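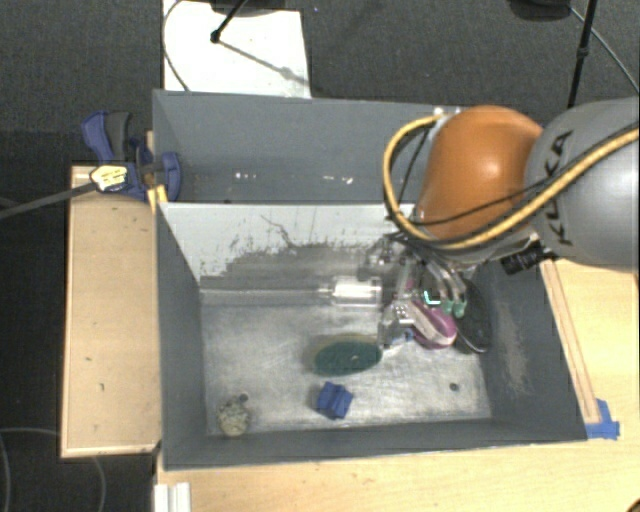 Vignesh Nadar asked after the last class whether a bin of mixed things should be emptied first and sorted after, or sorted straight from the bin. My answer was too short, so I write it here more fully, with the exercise for week 9.

Unit 6: Mixed bins

A mixed bin is one where the items do not share a shape. Long things lean on the walls, round things go where they like, and flat things stay low on the floor of the bin. For sorting straight from the bin, we follow this order:

1. Take what is leaning. It can fall and cover the others.
2. Take what lies on top of another item.
3. Take clear plastic while you still have good light on it. It is easy to miss against a gray floor.
4. Leave flat and dark items for the end.

Emptying onto the table is quicker with small bins, but cylinders roll away and you lose time at the edge. In the Praston reading (page 33, second paragraph) the author prefers to empty always. I do not agree with her for smooth or round items, and you are free to disagree with me in your report.

Exercise

Work in pairs. One person fills a gray bin with 9 items of different colour and form, the other one sorts it from the bin. Write the order in which the items came out, and mark each time that an item moved before you touched it. Then change places and repeat, this time emptying the bin first.

Reports are due December 11, 2020. One page is enough. Please put both names on it.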